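Urio Room progress report, February
To: Weronika Witkowska, small grants
From: Sunil Bepari

Hello Weronika,

You asked for a page on how the money's going and I'm afraid you're getting more than that, as there's been a lot going on in the dressing-table corner and I'm rather pleased with it.

Quick reminder of where we'd got to. Your grant was for 3000 pounds, to turn the back half of the Urio Room into a place where people can practise getting themselves ready in the morning, at their own pace and with things they'd really use at home. Last time I wrote we had a carpet, a mirror that wouldn't stay up and not much else. The mirror is now up (Walter Agudelo did it on a Saturday with much bigger screws) and we've run 13 sessions since then, mostly mornings, with one evening one that went on far too long because everyone was chatting.

Money first, so it's out of the way. The biggest bill was the tables and the flat white boards that go on top of them. I know I'd put down for patterned tops in the application, but we tried a patterned offcut and small things simply vanished on it. Against plain white you can find a brush or a lid straight away, and that matters a lot to people whose eyesight isn't what it was. The boards came from Fistska and they wipe clean, even after the foundation incident. We've spent 40 pounds on brushes and little pots and I'd like to spend a bit more, if you're happy for me to move it across from the printing line. We've hardly printed anything!

What people have been doing: the plan was to start with big items and work down, and in practice everyone went straight for the make-up brushes, men included. They're nice things to hold. The soft fat ones get picked up first and the thin ones get left, so I've stopped buying thin ones. We've been working on putting a brush away in a pot, which sounds like nothing until you try it with stiff fingers, and on laying things out so that you can reach them without knocking the lot over.

The pots have been a story of their own. Glass was too heavy, and the tin ones from Kirkik made a horrible racket whenever they went over, so I've been going for short, round ones in cork or pale wood.

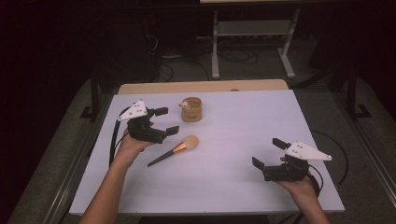 Walter Londoño thinks I've gone too short with the pots, and told me so at the end of the last session: a brush with a long handle makes a low pot tip, and he'd sooner have something taller with a bit of weight in the bottom, even if it's uglier. He may well be right. I've asked Ato for a price on 6 taller ones and we'll try both sorts side by side before I order any more.

Things that haven't gone so well. The drawer unit still hasn't come. I've rung twice and Jhonatan Villca has rung once, and he got further than I did, so he's got that job now. The lighting over the far table is poor after four o'clock and I'd like to sort that out of what's left. And I haven't done the feedback sheets. People tell me what they think while they're packing up and I scribble it on whatever's handy, so I'll type those notes up and send them on separately.

Next up is hairbrushes and combs, then shaving things, then buttons if we get that far. Do come and see us if you're passing. Mornings are best, and the kettle's on from half past nine.

All the best,
Sunil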